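El último modelo de Vistden

Thomas Russo llegó al archivo de Grindetora en mayo, con una carta de recomendación y un abrigo demasiado grueso para la estación. La fábrica había cerrado, pero el archivo seguía abierto dos tardes por semana, y en él se guardaban los dibujos de las lámparas, las radios y las máquinas de coser que la casa Vistden había vendido en medio mundo.

– Busco la Kilex – dijo.

Keith Ellery, el archivero, levantó la cabeza despacio.

– La Kilex no se fabricó nunca.

– Lo sé. Mi madre la dibujó.

Ellery no contestó. Se puso los guantes y bajó al sótano, donde había 900 carpetas ordenadas según un sistema que solamente él comprendía. Thomas esperó de pie. En la pared colgaba un cartel de publicidad, con una mujer que cosía junto a una ventana y sonreía a alguien que no estaba en el cartel.

La carpeta número 10 contenía siete hojas. Era una máquina de coser pequeña, sin adornos, con el brazo curvado como el cuello de un animal que bebe. En el margen, con lápiz, alguien había escrito: «Que se pueda llevar en el tren».

– Ella viajaba mucho en tren – dijo Thomas. – Entre Catacutan y la fábrica, cada lunes no, pero casi.

– La firma es de otro – observó Ellery.

– Sí. La letra es de ella.

El archivero miró largo tiempo la hoja. Después sacó la ficha de la carpeta, tachó con cuidado el nombre del autor y le ofreció la pluma a Thomas.

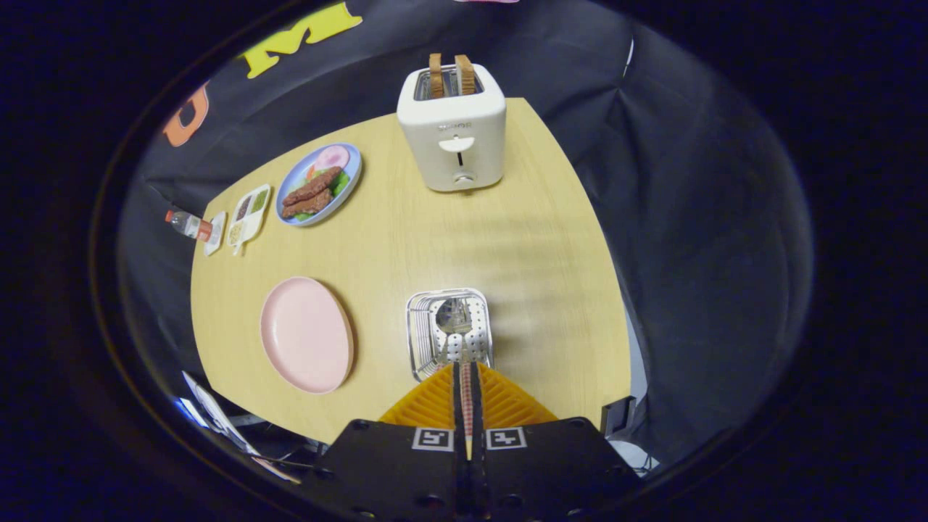 Tostadora de dos ranuras, color crema, con el pan ya dorado.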